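**Informe de avance: desmontaje asistido de equipos de sobremesa**

Proyecto Wastden, línea 2 (manipulación)
Periodo: julio a diciembre
Responsable: Iara Toledo
Destinatario: Demetrio Sotomayor, programa de ayudas Condori

## 1. Estado general

El trabajo va según el calendario acordado en la revisión de julio, con una excepción, la tarea de conectores, que se detalla en el apartado 5. La célula está montada y calibrada, la recogida de demostraciones ha terminado y hay una primera política entrenada que se ha evaluado sobre el equipo real. El gasto en material está dentro de lo previsto. El gasto en horas de técnico ha sido mayor de lo presupuestado, por las repeticiones de calibración de septiembre.

Recordamos el objetivo de la línea: que un solo brazo con pinza de dos dedos retire e inserte componentes de un ordenador abierto sin herramientas específicas para cada pieza y sin reprogramar la trayectoria cuando cambia la posición de la caja sobre la mesa. No se persigue velocidad en esta fase.

## 2. Montaje

La caja se coloca tumbada, sin panel lateral, sobre la mesa de perfiles de aluminio. A su izquierda va la bandeja de apoyo impresa en 3D, que recibe las piezas pequeñas y las presenta en una orientación conocida. La bandeja ha pasado por cuatro versiones. Las dos primeras se descartaron porque los dedos chocaban con los postes al bajar en vertical; la tercera resolvía eso pero dejaba el alojamiento pequeño demasiado ajustado. Con la cuarta no hemos tenido que hacer más cambios, y los archivos de impresión están en el repositorio compartido con Condori.

El control de bajo nivel corre sobre Fleltetti, con la versión que se fijó al inicio del proyecto. No se ha actualizado durante el periodo para que todas las demostraciones fueran comparables. El registro sincronizado de imágenes, fuerzas y posición articular se hace con Nondeck.

## 3. Recogida de demostraciones

Se han grabado 600 demostraciones por teleoperación, repartidas entre dos operadores. Cada una cubre una única subtarea: acercamiento, agarre, extracción o inserción. La decisión de cortar por subtareas se tomó en agosto, después de comprobar que en las secuencias largas los operadores corregían mucho al final y que esas correcciones acababan mezcladas con el gesto principal.

La extracción de los soportes de disco es la subtarea con más variación entre operadores. Uno tiende a sujetar el soporte por el borde y girar la muñeca antes de tirar; el otro tira recto. Se han conservado las dos estrategias y se han etiquetado por separado.

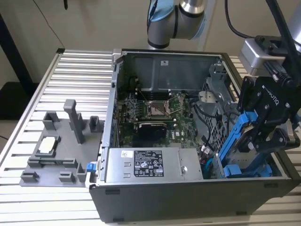
*Figura 1. Pinza sujetando un soporte azul de unidad en el lado derecho de la caja.*

El interior del lado derecho es la zona más difícil. Los cables negros que van hacia la placa pasan junto a la jaula metálica y se interponen en parte de los acercamientos. En las primeras sesiones los sujetábamos con bridas, lo que facilitaba la tarea pero daba un conjunto de datos poco realista. A partir de octubre se dejaron como vienen, y las demostraciones con bridas se han excluido del entrenamiento.

Las grabaciones se revisaron una por una. Se anotaron los contactos no deseados, los agarres repetidos y los cortes de señal. La guía de anotación se adjunta como anexo B.

## 4. Método y resultados

La política se entrena por imitación sobre las demostraciones segmentadas y predice tramos cortos de movimiento a partir de las imágenes y de la posición del brazo. Un módulo aparte decide cuándo pasar de una subtarea a la siguiente. En la propuesta original ese módulo era una regla fija de umbrales de fuerza; se sustituyó en octubre por un clasificador pequeño, entrenado con las mismas anotaciones.

El cambio se nota sobre todo en la transición de acercamiento a agarre. Con la regla fija, la pinza cerraba antes de tiempo cuando un dedo rozaba un cable, porque el roce superaba el umbral. Con el clasificador ese fallo aparece mucho menos, aunque no ha desaparecido.

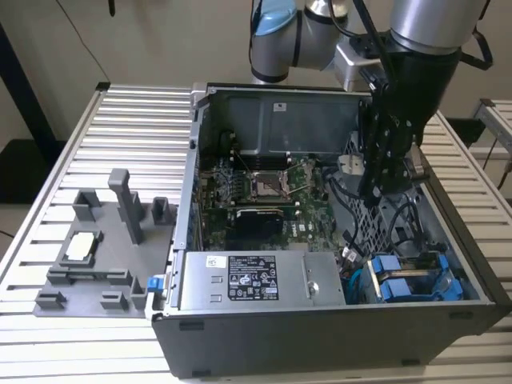

*Figura 2. Pinza con los dedos hacia abajo sobre la zona de unidades; a la izquierda, la bandeja de apoyo.*

La evaluación se hizo con 7 posiciones de la caja, ninguna de ellas usada en la recogida. Los resultados por subtarea son los siguientes:

- **Acercamiento.** Se completa en todas las posiciones. El error final queda dentro de la apertura de la pinza.
- **Agarre del soporte.** Se completa en todas las posiciones, pero en 2 necesitó un segundo intento.
- **Extracción.** Falla en 2 posiciones. En ambas la caja estaba girada hacia el fondo de la mesa y la muñeca trabajaba cerca de su límite articular.
- **Inserción.** Falla en 4 posiciones. El soporte llega a la entrada de la guía y se queda cruzado.

La inserción es, por tanto, el punto débil. Revisando los registros de fuerza, el atasco se detecta bien, pero la política no ha visto suficientes ejemplos de recuperación y sigue empujando hasta que salta el límite de seguridad. No se ha dañado ningún componente durante las pruebas.

La manipulación del procesador sobre la bandeja se ha probado solo en acercamiento. No damos resultados de agarre porque la fuerza mínima estable de la pinza todavía está en estudio.

## 5. Desviaciones

La tarea de desconexión de conectores debía empezar en noviembre y no ha empezado. El motivo es el retraso en la calibración de la cámara de muñeca, que hubo que repetir dos veces después de aflojarse la fijación. La pieza de sujeción se ha rediseñado y no se ha vuelto a mover. Proponemos pasar la tarea al primer mes del próximo periodo, sin cambiar la fecha final de la línea.

También se ha retrasado la compra de la segunda caja, de otro fabricante, prevista para medir la generalización. El pedido está hecho.

## 6. Próximo periodo

1. Grabar demostraciones de recuperación para la inserción, partiendo del soporte ya cruzado en la guía.
2. Repetir la evaluación en las mismas 7 posiciones y comparar.
3. Cerrar el ensayo de fuerza sobre el procesador y decidir si hacen falta dedos con otro recubrimiento.
4. Iniciar la tarea de conectores.

Para el punto 3 pedimos autorización para mover a material fungible el remanente de la partida de viajes. El importe figura en el anexo A, junto con el desglose de horas. Necesitaríamos la respuesta antes de que termine enero para no retrasar el pedido de los dedos.

Iara Toledo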